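Clumdale Home Help > Furniture and Fabrics

Patterned sofa and dark clothes left on it – is a cover worth it?

Posted by thriftandtwill, 2019-02-02

We're looking at a sofa from Casstead with a black and white zigzag weave on the seat and back. The salesperson told us the pattern "hides everything" and the fabric is rated for 2,000 rubs, or maybe she said something else, I wasn't taking notes. Then she tried to sell us a fitted cover for 120 dollars. If it hides everything, why do I need the cover?

My real worry is dark laundry. In our house the sofa is where clothes land before they get folded, mostly navy and black things, and our old beige one ended up with a blue shadow on one cushion that never came out. Does a busy pattern really help with dye, or is that just something they say? And do the loose cushions need covers too? They come in plain orange.

2 replies

mossycounter

I'd be suspicious of any rub number you got by word of mouth. Ask for it in writing. It measures wear anyway and tells you nothing about dye.

A zigzag will hide crumbs and a bit of lint. It won't hide blue on the white parts, at least not for long. Before you pay for anything, get a swatch, dampen it, and rub it hard with the darkest new thing you own. Let it dry and look at it by a window. I did this with a swatch from Uchida and the white yarn picked up color in 2 minutes, so I bought something else. Swatches are free at most stores if you push.

Skip the fitted cover. I had one from Prekari and it slid off the seat every time someone stood up. A washable throw over the one spot where the clothes go does the same job, and when it gets ugly you put it in the wash. As for "stain resistant" sprays, I've bought two kinds and couldn't tell the sprayed arm from the other one.

Plain cushions worry me more than the seat. Burnt orange shows grease from hair and hands, and there's no pattern to help you. Check for zippers. If the covers don't come off, I'd ask for a different set.
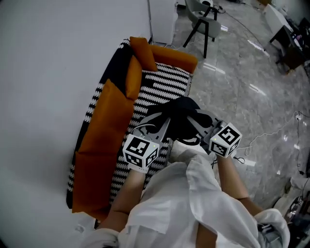
Photo: mossycounter / Clumdale Home Help members' gallery

The weave on this one is close to what you describe, with the orange cushions lined up along the back and a piece of dark navy fabric coming up off the seat. Look at how much white there is in those stripes. Also the outside edge is dark navy with thin white piping, and I'd want to know how you're supposed to clean that piping before I believed a word about low maintenance.

dad_of_the_den

just get a dark one. or fold the clothes on the bed lol. we had a pattern like that and I got sick of looking at it way before it got dirty. No idea about the dye thing but my jeans never did anything to ours, they're old though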